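Tuesday, 6:40 a.m.

Barometer steady overnight. Walked up to the spring box before breakfast to check the flow into the tank. Filled the bucket three times with the stopwatch running and took the middle reading, same method as last month. It came to 29 seconds, slower than in August and still enough to cover the house and the lower trough.

The float valve was sticking again. Took it apart on the bench, scraped the scale off the seat and put it back with a new washer from the Tresell kit. The kit washers are slightly thicker than the old ones, so the arm had to be bent down a little before it would shut off. Overflow pipe clear. Screen on the inlet had leaves on it, mostly alder.

Meter at the house read 2,070 gallons for the month. The Mutiso meter under-reads at low flow, according to its own booklet, so a slow drip somewhere could be missed entirely. Closed the main valve at the tank from 9 to 11 and marked the level on the sight tube with tape. No change I could see against the tape, which clears the tank itself but says nothing about the line below it. 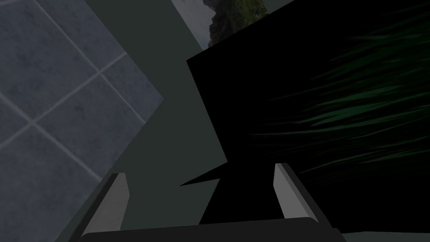
The line runs 400 feet from the tank to the house, all of it laid before I bought the place. The first half follows the fence and is easy to get at. The rest goes under the Dritavholm track, where the ground stays soft well into the fall whether the pipe leaks or not. Pressure test is the only way to settle it. I will need to cap both ends, and the fitting at the house end is an odd thread.

Called Cavberg after lunch. They have the adapter in brass but not in plastic. Ordered one, plus 200 feet of pipe in case the lower half has to be replaced this year.

4:15 p.m. Second bucket test, same result as the morning. Valve shutting off cleanly. Left the tape on the sight tube and will read it again before bed.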